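The kitchen on the screen, and the hand on the bench

Ultan Brophy keeps his robot hand in a biscuit tin. When I visited him on October 28, 2021, he opened the tin before he offered me a chair. Inside were black printed fingers, a bag of small screws and a roll of fishing line. "This is the third one," he said. "The first two are in the bin, and they deserve it."

He builds it in a shared workshop called Cronin, behind a tyre shop. Members pay a monthly fee and get one shelf and a key. Ultan has his shelf, and he has also borrowed half of the shelf of Rosalie Gasser, who repairs accordions there and seems to be patient about it.

The project has the name Plorero. I asked what it means and he told me it means nothing, it was free. The aim is a hand and a forearm which can lift a vegetable from a board and put it somewhere else on a kitchen counter. He started in July with the motors, and he says now that this was the wrong end.

"I burned two motors in one evening. I gave a command and the thumb wanted to go through the palm. So I stopped buying motors and I made a kitchen in the computer."

The simulated kitchen is where he works most evenings. He wrote to me beforehand that I should not expect much, but I found it rather pretty. He has spent more time on the marble than he likes to admit.
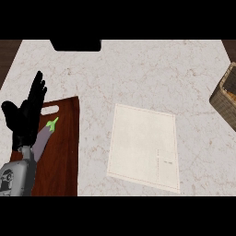
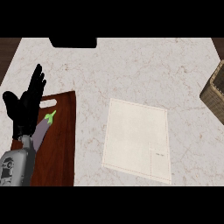
Both views are from the simulation: the black hand beside the aubergine on the cutting board, with the white cloth further along the counter.

Why an aubergine? "Because it is a bad shape," he said. "A ball is the same from every side. With an aubergine you must decide where to hold it. If you take it at the thick end, the other end hangs down, and then the wrist must know about this."

In his first plan the hand came from above, like a crane. Now he wants it to come in from the side with the fingers together, and only then to close. He showed me the same approach several times with small changes in the wrist angle. I could not see the difference between the fourth and the fifth. He could, and wrote something on a card.

The control board is from a small maker called Flolesico, and he is satisfied with it, apart from the manual. The whole build has cost him 1200 euros until now, of which 200 went on the burned motors and their replacements.

Rosalie Gasser came in while we were talking and put the kettle on. I asked for her opinion of the hand. "The thumb is better than before," she said. "But he should do the tendons with something else. That line stretches. I told him in summer." Ultan answered that he has 8 metres of it left and will finish it first.

I wanted to know how far the simulated hand is from the one in the tin. He thought for some time. "The friction is a guess. On the screen I choose how slippery the skin is. On the bench it is what it is, and the fingertips are hard plastic." He has tried to glue on pieces of a rubber glove, and they came off. Next he will try to cast soft tips in a mould.

The forearm for the bench is not printed yet. The printer at Cronin is booked by other members until the end of next week, and the housing needs three long prints.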